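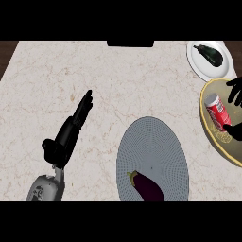 Willcombe Teleoperation Bench – Pre-Session Checklist, Kitchen Tasks

Complete one sheet per operator per block. Mark OK, NO or N/A. Anything marked NO needs a comment before the arms are enabled.

Section A – Operator station

A1. Emergency stop pressed, released and reset. OK
A2. Foot pedal pauses both arms. OK
Comment: Pedal slides on the new floor. Taped down for now – needs a proper mat.
A3. Gloves fit and finger tracking calibrated, left and right. NO
Comment: Left thumb read wide open with the hand closed. Recalibrated twice, fine on the second try.
A4. Headset strap and cable clear of the chair. OK

Section B – Simulated run before live arms

B1. Countertop task loads with both hands tracking. OK
B2. Can held in the bowl without fingers passing through the rim. OK
Comment: Watch the lower finger. Operators tend to push it in too far when the can is tilted.
B3. Idle hand parked above open counter, clear of the dishes. OK
B4. Eggplant on the gray mat can be reached without the forearms crossing. N/A
Comment: Not part of this block.
B5. Last saved demonstration plays back from start to finish. OK
Comment: Played number 157. Small jump at the first grasp, same as in March.

Section C – Live arms

C1. Floor line clear, gate shut. OK
C2. Speed limit set to 25 percent for the first three demonstrations. OK
C3. Grip force limit loaded from the Skillen profile. NO
Comment: Default profile came up after the restart. Loaded by hand and checked on screen. Please raise this with Hudov again.
C4. Arms hold position when the operator lets go of the controls. OK
C5. Wrist covers seated, no loose screws. OK

Section D – Recording

D1. Disk space above 113 GB. OK
Comment: 352 GB free at 8:40 a.m.
D2. Failed attempts kept and tagged, not deleted. OK
D3. Operator break after every 25 demonstrations. OK

Result: cleared for use with comments. A3 and C3 to be checked again before the afternoon block. Copy to the Ogundipe room folder.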